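Flitdale Hand-Held Gripper Kit: Incoming Inspection Checklist, with Comments
Completed by Mebrat Beyene, 3 February 2023
Kit no. 1436, on loan from Tridus for review

I've kept to the order of the sheet Hollis Ostrowski gave me, and wherever I had more to say than a box would hold I've simply gone on (sorry, Hollis!).

1. Case and packing. OK. Foam snug, latches good, and the packing list was right on top where a person would look for it.

2. Serial number matches paperwork. NO. The kit says 1436 and the delivery note says 1644. Wendell Obi has written to Tridus and they were very nice about it, but leave this open until the new note comes.

3. Finger screws. OK, all snug. Please don't give them an extra turn for luck.

4. Pads. OK with comment. Both are stuck down well and I couldn't lift a corner with a fingernail. I'd still like a spare pair in the case before we buy.

5. Pinch points. OK with comment. The trigger spring is livelier than I expected, so keep your other hand well away while you're learning it. The manual ought to say so much earlier than page 24.

6. Jaws open fully and stay open. OK. Checked at the table, with the clear container and with the cloth-covered one.
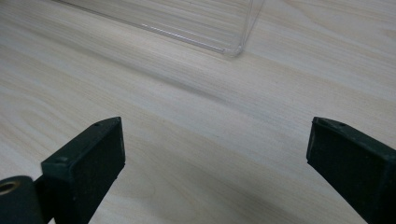
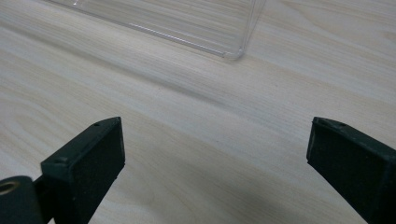
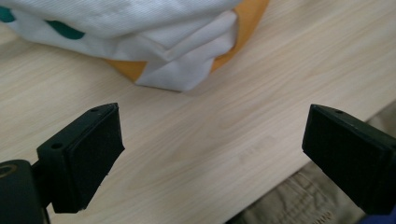

Jaws open and nothing between the fingers in all three.

7. Repeat closing, 400 cycles. NOT DONE. Tavion Mbeki has offered to take this on, bless him, and I'd ask him to stop at the halfway mark and feel the hinge for any looseness.

8. Charger and cable. OK, though the cable is short for our benches.

Overall I'm happy for people to use it under supervision. Items 2 and 7 need closing before Kenta Yagi signs, and the loan runs until July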